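About Cletden School of Food and Catering

Cletden School of Food and Catering teaches the craft of preparing, keeping and serving food to people aged sixteen and over. The School began with a single kitchen and one evening class in bread and pastry. It now has 238 students on its full-time courses and a further 109 who attend in the evenings while in work.

The School is run as a charity and is governed by a board of 10 members. Fees are set each year in June and are printed in the prospectus. Help with the cost of knives, whites and travel is open to all full-time students, who may apply at any point in the year.

Teaching takes place on two sites. Sisesmont House holds the main kitchens, the bakery and the lecture rooms. The Dafis Building, a short walk away, is used for store-keeping, food safety and the packing and labelling of prepared meals.
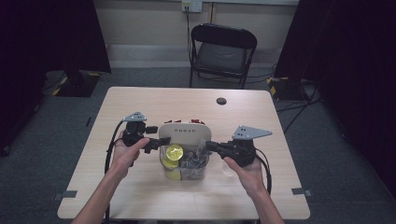 First-year students spend one day a week on this side of the work. They learn how long cooked food may be kept, how to cool it safely and how to write a clear label. The School regards these lessons as equal in standing to those given at the stove — marks are awarded on the same scale, and both must be passed before a student moves to the second year.

The Wanatia Restaurant is open to the public for lunch during term. Students plan the menu, order the goods, cook and wait at table under the guidance of their tutors. Income from the restaurant is paid into the bursary fund.

The School library holds cookery books, trade papers and a collection of 300 menus given by former students and local hotels. Members of the public may consult the collection by appointment with the School office.

Visits for those who wish to apply are held each term. Applicants are asked to bring a copy of their most recent school report, and may be accompanied by a parent or guardian. Places on evening courses are offered in the order in which forms are received.

Page last reviewed 15/04/2024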